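Prestholm Trails and Stays > Grant reports > Progress report, November

Progress report to the Sercombe Fund
Quiet Season at Prestholm
Prepared by Chiyo Noguchi, project lead

Dear friends at the Fund,

I am so glad to be writing to you again, and I hope you'll forgive me if this runs on a bit, as there is a good deal to tell. When I last wrote we had 11 guesthouses signed up for the quiet season and a walking map that existed mostly on the back of my kitchen calendar. The map is now at the printer (finally!) and the guesthouses are all still with us, which I was a little nervous about after the ferry changed its winter timetable in the middle of everything.

First, the bookings. The guesthouses between them have taken 608 room nights for the winter so far. A good many of those are couples coming for the Lantern Walk, and the rest are people who stay three or four nights and want to read, eat well and look at the water. They are lovely guests, and they tend to write back afterward. 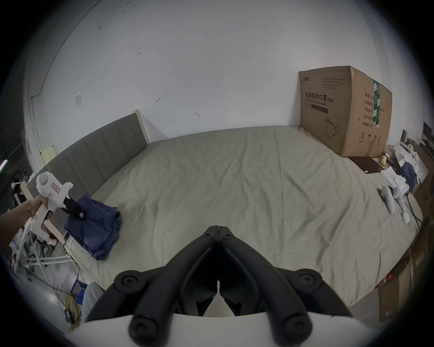
The Lantern Walk itself has moved. We had planned to go along the harbor wall and finish at the old chapel, but the wall is being repaired through the spring, so the route now goes up Fultine Lane and comes down by the boat sheds. It is longer and steeper, and I've asked for benches at two of the bends. The start stays at 5:30 p.m. so that families can come with little ones and still be home for bed. We have room for 200 walkers each evening and I would rather not go above that on the narrow part of the lane.

On money, we have spent $2,278 of the printing and signs budget. The signs cost more than I told you they would, and I should have asked for a second price sooner than I did. Rezaei Print were very kind about it and held their figure on the maps, so I still expect to finish inside the total you gave us. I have not touched the transport line yet, and I'd like to talk with you about that below.
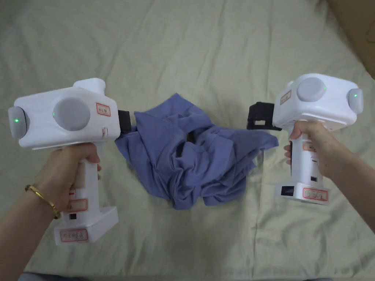 The part I am proudest of is the breakfast trail. Guests get a card when they arrive and can take breakfast at any of the other houses on the card, so somebody staying up at Fultine can wander down for smoked fish on the quay and see how the neighbors do things. Two of the owners were doubtful, worried they would cook for a full room and see half of it walk out the door. We agreed that guests must say by 8 p.m. the night before, and that has settled it nicely.

What hasn't gone well is the shuttle. The driver we had lined up took other work in September, and the two companies I called since wanted a full-season contract. Guests arriving on the late ferry are being met by their hosts, who are good-natured about it, but I don't think it's fair to ask that of them all winter.

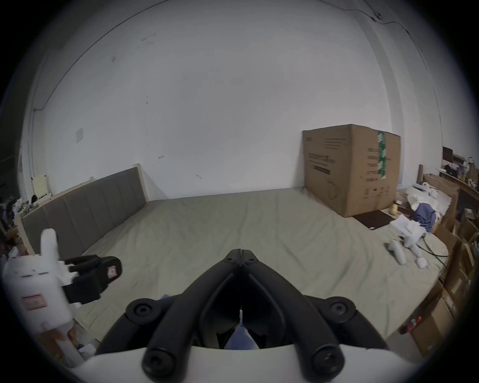 So my one request is this: may we use the transport money for a shared taxi account in place of the shuttle? It would cover the late ferry only. I've worked out the costs with the taxi office and can send them to you whenever suits.

Between now and my next report I'll be getting the maps out to the ferry terminal, putting the signs up on the lane before the ground gets too hard, and gathering comments from the guest books. You are all very welcome to come and walk with us, and there will be soup at the boat sheds afterward.

With warm thanks, as always,
Chiyo

Related
Breakfast trail: which houses are taking part
Lantern Walk: new route by Fultine Lane
Winter ferry times and late arrivals
Previous report to the Sercombe Fund

Contact the Prestholm Trails and Stays office | Back to top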